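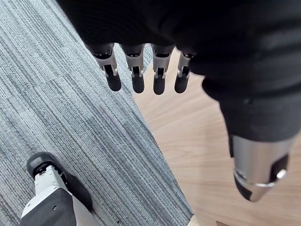
Left Hand, Night Shift

June. Posted by the night desk

Third sleeve this month and the thing still snags.

I've got the Gidey parked half on the carpet, because that's where it stopped, and I'm not pushing a machine that size anywhere by myself at ten to four in the morning. Manual says level hard floor. Manual was written in Liteck by someone with a hoist and a mate.

Tablet on my knee. Maintenance mode. Left hand, fingers down, hold.

It holds. Good hand, this. I've had worse. The right one came back from Kindeck with a thumb that clicked and a note saying no fault found, so now I do both myself and Kindeck can whistle.

Order of work, from memory. Lock the wrist. Sleeve back to the second joint, no further, or you'll stretch the rib and it never sits flat again. Blow out the slots. Check every pin with the pick. Tips last.

I lock the wrist.

Cycle count says 1177 since the last service. Limit's 2000. So it's not due. It's not due and it dropped a tray of cups at half past one, in front of the whole night crew, and stood there with its hand open like it was waiting for change.

Air can. First finger, nothing. Second finger, a bit of grey fluff, carpet probably. Third finger – there. Right down in the joint. A thread. I get the tweezers on it and pull and it keeps coming, red wool, as long as my forearm.

Nothing in this building is red wool. We're a parcel depot. The uniforms are navy.

I hold it up to the lamp. It's got a kink in it every centimetre or so, the way wool goes when it's been knitted and pulled undone.

OK. Not my department. Bag it, lable it, write it up. Foreign matter, third finger, left. I write that and then sit there with the pen.

The log goes back as far as you want to scroll. I shouldn't. I've got the thumb ring to check and the tips to do and the first truck in from Gritinau before the sun's up. I scroll.

Charging bay, 2.10 am, every night since the end of May. Left hand, fine motion, 250 grams of force, which is nothing, which is what you'd set for an egg. Forty minutes of it. Then the right hand. Then both. No task number. Task field just says practice.

Practise, I'd have put. No, practice. Whatever.

There's a lost property bin behind the charging bay. I haven't looked in there since winter.

I look in there now.

One jumper, kid's size, red, half of it gone. The other half's wound into a ball, tight and neat, neater than my nan ever got hers. Two pencils stuck through it. And a square about as big as my palm, all holes on the one side, much better toward the top.

I put it back how I found it. Pencils and all.

Then I go and finish the thumb, wipe it down, run the close test twice at the low setting. Smooth as. Sleeve down over the joints. I go over the pins again even though I've done them, and I take the burr off the one that's been catching, with the fine file, slow.

Under cause I cross out foreign matter and put burr on pin, third finger, rectified.

Wrist unlocked. The hand turns over once, stops, goes back to its side.

Truck's early. I can hear it on the ramp. I've still got the bag of wool in my pocket and I drop it in the bin on the way past.

Last updated: June, 5.40 am

More short fiction
The Scale at Gritinau
Two Winters in Liteck
What the Forklift Heard
Return to Kindeck, Postage Paid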